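Brirkar Zweiarm-Station für Demonstrationsdaten

Januar, von Iman Badawi

Ich gebe zu, ich hänge ein bisschen an dieser Station — schließlich habe ich in den letzten Monaten mehr Zeit mit ihr verbracht als mit meinem Fahrrad. Wer einem lernenden System Handgriffe beibringen will, braucht Beispiele, und zwar viele. Genau dafür haben wir die Brirkar gebaut: zwei Arme, zwei mehrfingrige Hände, eine Kamera auf Kopfhöhe und davor ein ganz normaler Tisch. Ihr führt die Bewegung vor, die Station macht sie mit und schreibt alles auf, Bild und Gelenkstellungen sauber auf einer Zeitachse.

Angefangen haben wir mit Alltagskram, und dabei sind wir geblieben. Flaschen wegwerfen zum Beispiel. Klingt langweilig, ist es aber überhaupt nicht! Die Hand muss die Flasche halten, sie über den Eimer bringen, den richtigen Winkel finden und im passenden Moment loslassen.
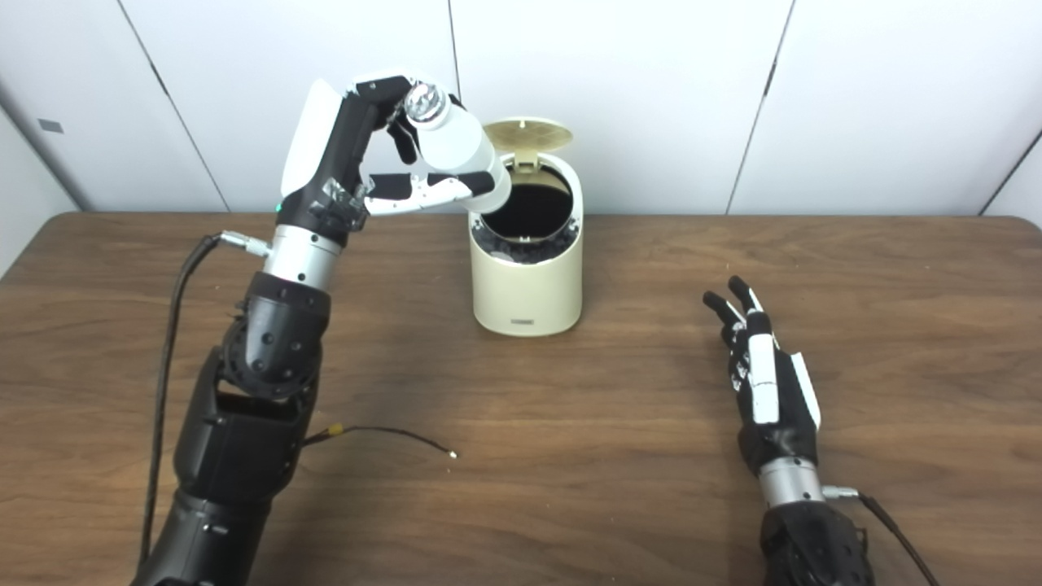
Flasche in der linken Hand, Deckel offen: Aufgabe »Entsorgen« an der Brirkar.

Für diese eine Aufgabe liegen bei uns inzwischen 3.562 Durchgänge auf der Platte. Mein Rat aus der Praxis: Lasst die misslungenen drin und markiert sie (die Software Hirkico hat dafür eine eigene Taste, die ich mir sehr gewünscht hatte). Und verschiebt den Eimer zwischendurch mal, sonst lernt euer Modell am Ende bloß eine Stelle auf dem Tisch auswendig.

Was ihr bekommt: beide Arme mit Händen, die Kopfkamera, das Bedienpult und Hirkico mit 12 fertigen Aufgabenvorlagen. Eigene Vorlagen könnt ihr natürlich auch anlegen, das geht ziemlich flott. Den Tisch stellt ihr selbst. Zum Eingewöhnen würde ich 40 Probedurchgänge einplanen, danach sitzt das Führen der Finger meistens ganz ordentlich. Die ersten fünf sehen bei allen furchtbar aus, meine auch.

Geliefert wird in zwei Kisten, die Einrichtung machen wir bei euch vor Ort. Wer lieber erst ausprobieren möchte, kann die Station auch monatsweise mieten. Schreibt mir einfach, welche Handgriffe ihr aufnehmen wollt — dann sage ich euch, ob die Brirkar dafür taugt oder ob ihr mit der kleineren Berrada besser fahrt.

© Varwood | Kontakt | Nach oben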